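Planning the equipment budget for a household tidying robot trial

This page sets out the order of work for costing a two-arm mobile manipulator before a purchase request goes in. It assumes one unit, one trial site and a simulation stage ahead of delivery. Prices are left out because quotes vary by region and exchange rate. The worksheet columns follow the Ultwood template, but any spreadsheet will do.

Step 1. Write the task list first

List the objects the robot must pick up, where they lie and where they go. Keep each entry to one line: object, start surface, end location, tolerance. The Pudedberg list ran to 108 entries and was trimmed to 80 after duplicates were merged. Note the widest and heaviest item in each group. Those two values set the gripper opening and the arm payload, and most of the cost follows from them.

Step 2. Budget for simulation before hardware

Allow one line for software licences, one for a workstation with a suitable graphics card, and one for the labour to build or adapt the home model. Labour is the line most often left at zero. Purchased home models rarely match the trial site, and doorway widths in particular need to be checked against a tape measure.

Run the task list in simulation with the candidate gripper. Footwear is a useful test class: the shape is irregular, the upper deforms and there is an opening a finger can enter. 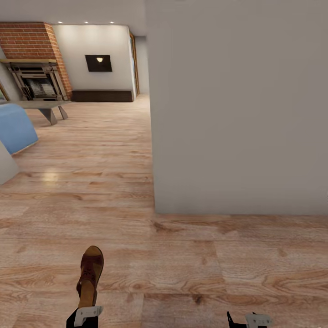 In the run shown, the left gripper has a brown open-toed shoe held upright over a plank floor, with the right gripper empty. Record for each object whether one arm was enough. If the second arm is needed for only a handful of entries, ask for a single-arm quote as well and carry both through to Step 6.

Step 3. Size the base and the floor area

Measure the narrowest doorway, the tightest turn and any change in floor height. Enter the base footprint with arms stowed and again with arms extended. Low furniture, such as coffee tables and ottomans, should be entered at its true height, as a base-mounted laser scanner may pass under a table top and miss it. If so, add a line for a second depth camera and its bracket.

Step 4. Cost the grippers as consumables

Finger pads wear and finger mounts crack. Treat both as consumables with a replacement interval, in hours of operation, supplied in writing by the vendor. For a trial planned at 324 operating hours, divide by the stated interval, round up and add one spare set per arm. Confirm that mounts can be bought separately from the full gripper. The Jindorov quote bundled them, which raised the cost of a single broken part considerably.

Step 5. Add the site costs

- Charging dock and a dedicated circuit, if the electrician calls for one
- Wireless access point for the trial area
- Emergency stop, wired or radio
- Freight, customs brokerage and crate disposal
- Insurance rider for the trial period
- Storage between sessions

Obtain freight as a separate figure. Batteries above a certain capacity ship as dangerous goods and may travel apart from the robot.

Step 6. Compare quotes on the same basis

Convert every quote to total cost over the trial, including service visits. Pugh, the internal scoring sheet used here, has 7 weighted criteria; payload, reach and parts lead time carry the most weight. Score from the written quote only. Anything promised by telephone is entered as blank until it is confirmed.

Step 7. Set the purchase gate

Release the hardware funds only when the simulated task list has been run in full and the failures sorted by cause: perception, reach, grasp or navigation. Grasp failures go back to Step 4, reach and navigation failures to Step 3. Perception failures usually mean another camera, a different mounting height or more labelling labour. Revise the worksheet, date the revision and attach the previous version to the request.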